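Gallery: The Grip Fault

Three grippers came back to Asthorpe with the same complaint: fingers that close on cloth and then decline to let go. Farah Saragih logged 13 stuck collars before she stopped being polite in the notes. 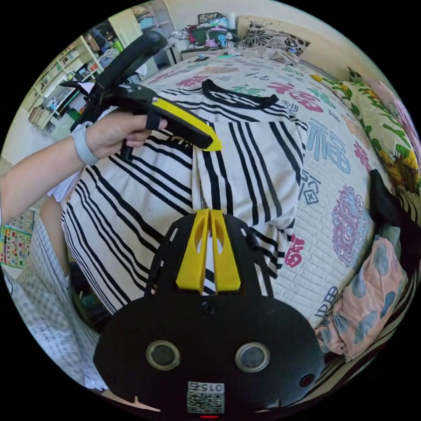 Clodgate, October

Striped shirt, laid out on the bed, yellow finger pad aimed at it. Olga Garrido blames the trigger spring. Yusri Wibisono blames Olga's grease. The spring is rated for 500 pulls, so a new one is on order.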